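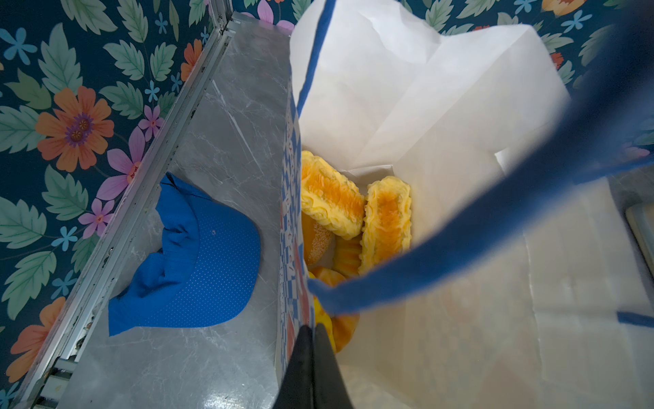
Bag task, teleop notes, March 2024

Last updated: March 2024

Left wrist view, jaws on the rim where the checkered panel meets the white paper. On the Cirema board this counts as "grasp acquired". I'd call it a pinch on a floppy edge that the policy will have to find again with the bag in a different shape every time. Paper creases and stays creased. By the end of a session we are teaching the arm to handle one particular worn bag, and then somebody opens a fresh one and the success rate goes off a cliff.

Where we are: 93 demos kept toward the 800 that Saviter asked for. They picked 800 because Ciobanu used 800. Ciobanu was folding towels.

Things I don't believe yet:

- That the wrist camera sees enough. It looks straight down into the bag, fine for the pastries, but the blue handle runs right across the opening and over the lower ones. The operator gets around that by glancing at the table. The policy doesn't get to glance at the table. We keep recording decisions made on information that isn't in the data.

- That leader-arm demos beat hand guiding here. Hand guiding puts a person's forearm in half the video, agreed. But with the leader arm I can't feel the paper at all, so I squeeze until the picture looks right. Every demo of mine has too much grip in it. Vondovus says force feedback is coming in June. It was coming last June too.

- That "varied background" means what the plan says it means. Marble-look counter, teal flowered wallpaper, a blue cap lying next to the bag. The cap is close to the blue of the strap, and I would like to see one run where the arm is offered both before anyone writes "robust to clutter" in a report.

- That more of the same will fix it. 2,000 demos from 2 operators with the same habits is still 2 operators. I always come at the rim from the same side. I checked my own replays and it's embarrassing.

Labeling: please stop marking an episode good because all six pastries are in the bag at the end. If the rim slipped and you regrabbed, say so in the comment field. I'd keep those episodes – the recoveries are probably the most useful thing we have – but they need their own tag.

To do
Retire a bag after one session, write the date on the bottom.
Swap which side the cap goes on, and do a batch without it.
Try 20 demos with the operator on wrist video only, no looking up. I expect these to be ugly. Keep them anyway.
Ask Cirema what the gripper current log is sampled at, the manual gives two answers.

No change to the target until the wrist-only batch has been looked at.

This notebook uses cookies to keep you signed in. Accept | Settings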